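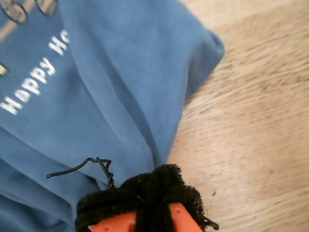
I gave up buying new clothes for a year, and the first thing I missed was the smell of the store. Silly, I know! I used to drive out to the Minent outlet on my lunch hour, spend 100 dollars and be back at my desk before the coffee got cold. By July I was down to the stuff at the bottom of the closet, all of it blue for some reason, with cracked white letters that say "Happy" and then wander off into a fold. And you know what? I wore it everywhere.

The money part surprised me. I'd guessed I would save maybe 200 dollars, and when I added up my old receipts (a horrible evening, I had to open wine) the year before had cost me 886. On shirts, mostly. I own one body.

I did cheat once. There's a thrift shop on Telex Street with a rack out on the sidewalk, and I came home with a raincoat for 9 dollars. My sister says used doesn't count, so I'm going with her. It has huge pockets and I've already lost two sets of keys in the lining.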